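Kanov-plateaux, LISEZ-MOI

Maj 17/09/2023. Notes rapides sur le dossier, à compléter.

Contenu : 130 photos de plateaux de service, bouchées rondes, film plastique, tables claires. 9 sous-dossiers, un par plateau. Noms de fichiers pas encore harmonisés, désolé.
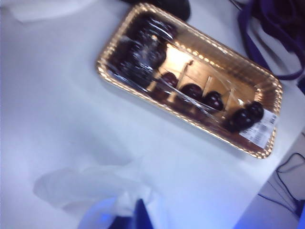 Étiquettes : plateau, film, bouchée, pique. Bouchées trop serrées = étiquette "amas", on ne les sépare pas. Reflets du film : laisser tel quel, pas de retouche. Les piques fines sont annotés à part.

À faire : relire les 2 derniers dossiers, virer les doublons.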